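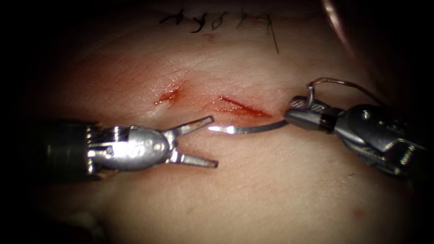 Figure 4-1. Two instruments at a tissue pad with two incisions.

Section 4. Installing and Calibrating the Floor Scale

Read this section through before you unpack the platform. It covers the Haltell pallet floor scale with the Wotance indicator, pit-mounted or surface-mounted. For the washdown version, use the separate supplement packed with the indicator.

4.1 Before you start

The platform weighs 153 kg without the ramp. Use a forklift or a hoist with slings rated for the load. Two people are needed for leveling, one at the platform and one at the indicator.

Check the carton against the packing list. You should have:
Platform with four load cells fitted
Four adjustable feet with lock nuts
Junction box, already wired to the cells
Home-run cable with connector
Indicator, bracket and power supply
Bubble level
Key for the junction box cover

Report missing parts to the dealer before you go on. Keep the serial number handy. It is stamped on the plate beside the junction box and repeated on the back of the indicator, and the two must match.

CAUTION: Do not lift the platform by the cable or by the junction box.

CAUTION: Do not weld on or near the platform with the load cells connected. Weld current through a cell will destroy it, and this is not covered by the warranty.

4.2 Placing the platform

1. Choose a concrete floor that is sound and as flat as possible. Keep clear of doorways, heater outlets and the travel lane of loaded trucks.
2. Sweep the area. Grit under a foot will shift later and change the corner readings.
3. Thread the feet into the load cells by hand until they stop, then back each one off two full turns.
4. Lower the platform into place. Keep hands and shoes out from under it.
5. Remove the slings and the shipping bolts. Save the bolts in case the scale has to be moved.
6. Leave a gap of at least 10 mm on every side between the platform and any wall, curb or pit frame.

NOTE: For pit mounting, the gap must be kept clear for the life of the scale. Pallet splinters and shrink wrap in the gap are the most common cause of low readings.

4.3 Leveling

1. Remove the cover plate at each corner.
2. Set the bubble level on the deck, near the middle.
3. Turn the feet with an 11 mm wrench until the bubble sits inside the ring. Work on the low corners first.
4. Stand on each corner in turn. If the deck rocks, lower the loose foot until it takes weight.
5. Check the bubble again. Steps 3 and 4 often have to be repeated.
6. Hold each foot and tighten the lock nut. Do not let the foot turn with it.
7. Refit the cover plates.

4.4 Connecting the indicator

1. Mount the bracket on a wall or column at eye level, away from motor drives and welding outlets.
2. Run the home-run cable through conduit. Do not share conduit with power wiring.
3. Coil any spare cable loosely behind the bracket. Do not cut it — the factory calibration includes the full cable length.
4. Push the connector in and turn the collar until it clicks.
5. Plug in the power supply. The display runs through its segments and then shows the firmware version.
6. Let the indicator warm up for half an hour before calibrating.

If the display shows a row of dashes, the indicator has no signal from the cells. Switch off, reseat the connector, and check that no wire has pulled out in the junction box.

4.5 Zero and span

You will need a certified test weight. A heavier weight gives a better result, up to the scale's capacity of 1,870 kg.

1. Clear the deck. Nothing may touch the platform, including the ramp.
2. Hold ZERO and PRINT together until CAL appears.
3. Press ENTER. The indicator stores the zero point and asks for the span weight.
4. Key in the value of your test weight.
5. Place the weight in the center of the deck and wait for the stable light.
6. Press ENTER. When the display shows DONE, remove the weight.
7. Check that the reading returns to zero. If it does not, look for something rubbing against the platform and start again from step 1.

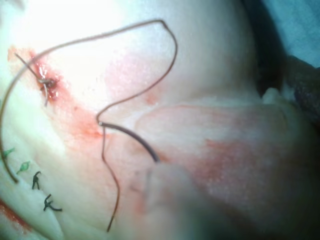
Can I calibrate with a loaded pallet instead of a test weight?
Use a certified test weight. A pallet weighed on another scale carries over that scale's error, and the result can't be used for trade.

4.6 Corner test

1. Place the same weight over each corner in turn, the same distance in from the edges.
2. Write down each reading.
3. Compare the readings. They should agree within one division.
4. If one corner is off, check its foot and lock nut first. Trim in the junction box only when the feet are known to be good. Trimming is described in Section 7.

NOTE: After any trimming, repeat the zero and span procedure in full.

4.7 Sealing and records

If the scale is used for buying or selling by weight, it must be inspected and sealed before use. Contact your local weights and measures office. Enter the corner readings and the name of the installer on the record sheet inside the back cover.

Section revised 14/05/2025, O. Bùi. Checked by B. Paquette, Drundisside service department.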